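Hand-held gripper station at an open day: how do I keep the queue moving?

Asked in Robotics and Automation > Events and Demonstrations
2 answers

Our group at Isatley is running an open day in April and I have been given the manipulation table. The plan is to let visitors pick up a pair of hand-held grippers and move a plate on and off a placemat, so they get a feel for how demonstrations are recorded. The session runs 60 minutes. Each visitor gets 4 minutes, including the briefing.

Things I have not settled:

Cabled or battery grippers. We have both, but the battery pair drops its connection at random.

Whether to mark the table. I would like the plate to start in the same place each time, but tape on the surface might end up in the recordings.

Whether the tracking will cope with spectators standing close. Ours uses dotted marker plates on top of each gripper.

I have seen the Skurnetti notes on booth layout but they assume a fixed arm behind a guard, so most of it doesn't apply.

— lambert_bench

Answer 1 (accepted)

Use the cabled pair. A dropout costs you a restart and a restart costs you most of a 4 minute slot. Run both cables away from the side the visitors come in on, and leave enough slack that a tall person can lift the grippers to chest height without pulling on anything.

Mark the floor for the table and leave the plate unmarked. If the table gets bumped you can put it back on its marks without recalibrating. For the plate, "next to the mat, near you" is a good enough instruction. Small differences in the start position are useful if you intend to keep any of the data, and don't matter if you don't.

Spectators are only a problem when they lean over. The marker plates have to stay in view of whatever is tracking them, so keep the watchers on the far side of a line at least 2 metres back. Check this with your own cameras, since the mounting height makes a big difference.

On the briefing: visitors close the jaws too early. Have them open fully, come down to the rim, stop, then close. Let them do it once with no recording.

I went to the Clondow open day and their table was close to what you describe. A station mid-visit, then the fingers as the gripper's own camera has them:
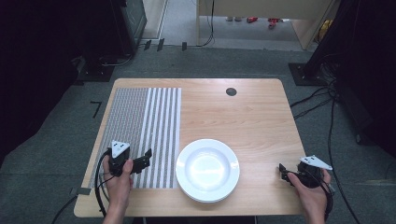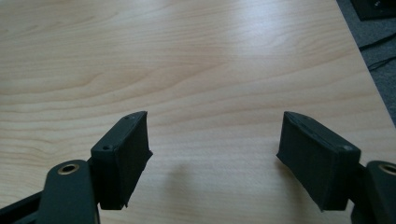
Put a screwdriver and a spare set of fingers under the table as well. Printed parts take knocks from people who have never held one, and swapping a finger is quicker than explaining to a queue why the station is closed. Check the screws before you open and again at the halfway point.

Also decide in advance what happens to the recordings. If you keep them, put a sign at the entry saying so. If you don't, turn logging off so the disk doesn't fill.

— Brenda Greenwood

Comment: Thanks, cabled it is. Does the mat need to be a particular pattern? — lambert_bench

Comment: Not for this. Avoid anything glossy and make sure it lies flat. A curled edge will catch the plate. — Brenda Greenwood

Answer 2

We did one of these at a school. Limit it to 10 people in the room or you can't hear yourself. Kids are better at it than the parents. Didn't use a mat, just the table.

I'd go battery personally, cables get stepped on. Depends on your gear though.

— gantry_dad

Comment: The question says the battery pair drops out. — Brenda Greenwood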